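Second progress report: the Plutham and Tustville oral history project
Submitted by Marlies Fuchs to the Kettani Fund
April 8, 2024

Hello again, and thank you for letting me send this a bit late! I wanted to wait until the Tustville recordings were all transferred so I could tell you they were, and they are. It's been a busy stretch, and most of it has been good. I'll start with the interviews, then the archive, then money, and I've put the two things I need a decision on near the end.

When I last wrote I had done the first handful of sit-downs with people who used to work at the Wandby cannery, and I was worried that everyone would tell me the same story about the flood. Well, everyone does tell me about the flood, but they all tell it differently. One woman remembers cans floating down the main street with the labels washed off, and her mother buying them cheap for years afterward and never knowing if supper would be peaches or beets. A man who worked the loading dock told me the water never got into the building at all and that people have been exaggerating since he was thirty. I'm keeping both versions, of course, and the catalog notes will say that they disagree.

I now have 20 finished interviews, which is the number we promised you for the whole first year, and I have more people asking to be recorded than I can get to. The longest session ran over 3 hours (with a break for pie). Most of them are closer to an hour, and that suits people better. I've learned to stop when the answers get short, even if I still have half a page of questions left.
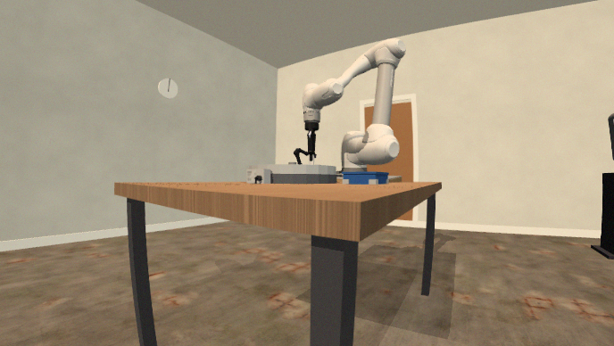
Are the people we record paid for their time?
They get a thank-you card, a copy of their own recording and mileage if they drive to us, and we don't pay a fee. I did ask around at other small projects before I settled on that, and I'd be open to changing it if the fund feels strongly.

The recordings themselves sound much better than the first batch. You may remember me grumbling about the refrigerator hum in the early ones. I now ask, as politely as I can, whether we can sit in a different room, and I bring a thick tablecloth to put under the recorder so it doesn't pick up every coffee cup being set down. I've also stopped saying "mm-hm" all the way through, which was painful to listen to. I nod now. It feels strange for the first few minutes and then you forget.

Transcribing is still the slow part. I had hoped to keep up week by week and I haven't. Of the finished interviews, 5 still need a full transcript, and a couple of the others need someone from Tustville to listen for place names I can't make out. There's a swimming hole that comes up in nearly every conversation and I have it spelled three ways. I also have a street that I can't find on any map, old or new, though people give directions by it as if it were still there. I suspect it was a nickname for the alley behind the feed store, but I don't want to write that down until somebody confirms it.

The photographs people lend us are a whole job of their own. We never planned on many, and then folks started turning up with shoeboxes. I've scanned 1231 so far, counting the backs when there's handwriting on them – and there's often handwriting on them, thank goodness. Everything goes back to the family the same week if I can manage it. I keep a paper receipt for each loan, signed by both of us, after an early mix-up over a wedding album that gave me one very bad night's sleep. (It was in my car the whole time, under a coat.)

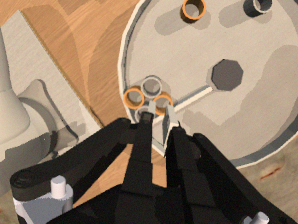
Naming the files took me longer to sort out than I'd like to admit. I started out using the lender's last name, and that fell apart as soon as I had two cousins with the same last name and overlapping pictures. Now each loan gets a number, each scan gets a number after that, and the names live in the spreadsheet. It's dull to look at but I can find things. I went back and renamed all the old ones over two long evenings, and the backup drive at the Plutham library has the new names as well.

The library has been wonderful, by the way. They've given us a shelf and the use of the small meeting room whenever it isn't booked, and they let me leave the scanner set up overnight. In return I'm running a drop-in morning where people can bring a few pictures and tell me who's in them. The first one was quiet. The second was packed, mostly because the garden club let out at the same time, and I came home with a list of names to call and somebody's spare tomato seedlings.

School visits are the piece that has slipped. We'd said that two classes would come in this spring, and neither could make the bus work. The eighth grade teacher in Tustville would still like to do it, and she had a better idea than mine anyway: the students would each pick a clip, listen to it at home with a grandparent or a neighbor, and write up what the two of them talked about afterward. I'd like to move that to September, when she has the whole year ahead of her. It wouldn't change the cost, apart from a little more copying and a little less bus.

On the budget, we're under on travel and over on supplies. Travel is low because so many people have been happy to come to the library. Supplies are high on account of the archival sleeves, which I underestimated badly when I wrote the application – I was thinking of interviews and hardly of photographs at all. The two nearly cancel out. The full spreadsheet is attached with the receipts in date order, and I've marked the one I'm missing (parking, small). 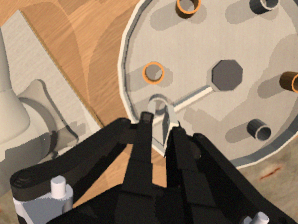

When will the public be able to listen to the interviews?
We plan to open the first group at the library listening desk this fall, once each person has read their transcript and signed the release. The online version comes later, because a few people are fine with neighbors hearing them in the reading room but want to think about the internet.

So, the two decisions. First, may I move the leftover travel money over to supplies? I'd use it for sleeves and for two acid-free boxes, and I'd stop there. Second, are you comfortable with the school work moving to the fall? If you'd rather see something happen before summer, I could do a shorter visit to the classroom myself with a speaker and a few clips, but I think it would be rushed and the kids wouldn't get to do the good part.

Between now and the next report I'm going to catch up on transcripts before I record anyone new, with one exception. There's a former line supervisor who is moving out of state to live with her daughter, and I'd like to get to her before the moving truck does. She was at Wandby when it closed, and several people have told me she kept the last shift list. I've called twice and we've had two lovely chats about her knees, so I'm hopeful.

I'll also be writing up the catalog notes for the loading dock interviews, and I'll send you those as soon as they're readable. If you'd like to hear a clip in the meantime, call me and I'll pick one out. The peaches and beets story is just under four minutes.

Warmly,
Marlies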